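Olta Student Robotics Club - Household Tasks Project: FAQ

What is the project?
Members record everyday chores from head height. The Sosach team then trains an arm policy on the clips. This term's task is handling a small swing-lid trash bin.

How should I hold the bin?
By the rim, one hand on each side, with the lid between them. Keep both hands in view. 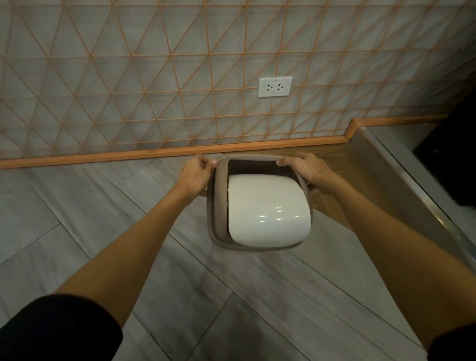
Feven Tekleab asks whether left-handed members need a separate protocol. They do not. Two-handed grips are logged without a lead hand.

How many clips are needed?
The target is 1,000. We had 800 at the end of September. Clips under 5 seconds are rejected by the Endale script - check length before you upload.

Where does the bin go?
Against the wall, close to the baseboard. Start and end positions both count as labels.

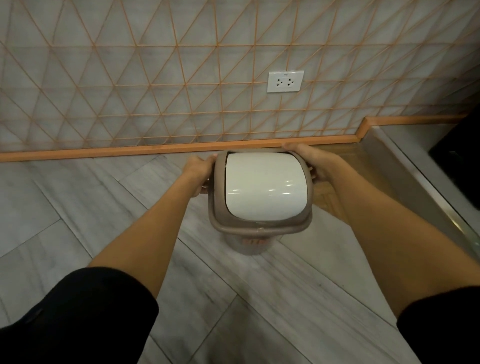 Labels go in the shared sheet the same day, one row per clip. Two members check each row, and disagreements go to Asnakech Ayele.

Can I join mid-term?
Yes. The last intake is 9th October. Bring a laptop with Umen installed.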